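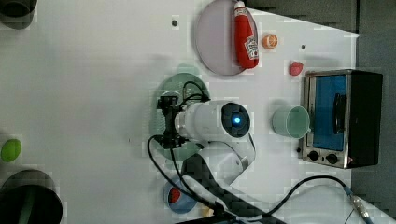
Gevilcombe Table Set, readme
Balakrishnan Palaniappan, January 3, 2021

This folder contains the recordings we made for comparing two sets of finger tips, Vandeck (narrow) and Matheson (wide), on the same arm. There are 471 episodes at 30 frames per second. All were recorded at one table with toy and real kitchen items.

Cameras

Each episode has an overhead view and a wrist view. The wrist view is the one I recommend for judging the contact. It has less sharpness when the arm moves fast, so please check the overhead view before you decide a grasp is failed.

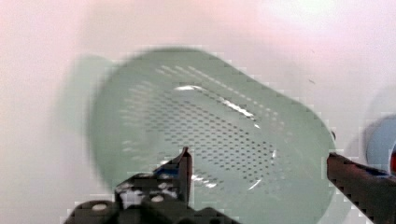

Wrist camera, green colander between the fingers, with motion blur.

Objects

The colander is the difficult one. Its rim is smooth and the fingers can slide along it. The plate, the bowls and the ketchup bottle are kept on the table as distractors, and their places are changed between sessions. The toaster oven stays on the right side.
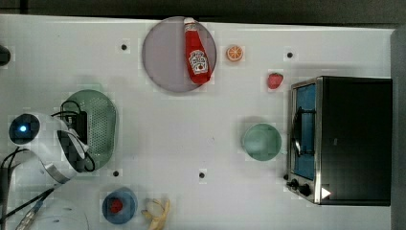

Start poses are stored in poses.csv, one row for each episode. The controller is Skudent, with the same gains for both finger sets. I changed the closing force only once, in November, and the 7 episodes before this change are marked "old_force". Please do not mix them with the others.

Known problems

- Wrist video is compressed strongly, and square blocks are visible on small holes and edges.
- Shiny plastic gives white glare. Automatic exposure did not help much.

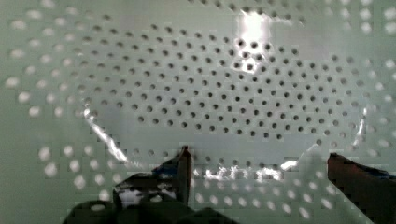
For training a contact detector I used 3,000 single wrist frames, labeled by hand as touch, no touch or unclear. If you are not sure about a label, keep "unclear". The list is in labels_wrist.txt.

Depth is not included.

2 comments | 7 shares

© 2021 Balakrishnan Palaniappan | Contact | Back to top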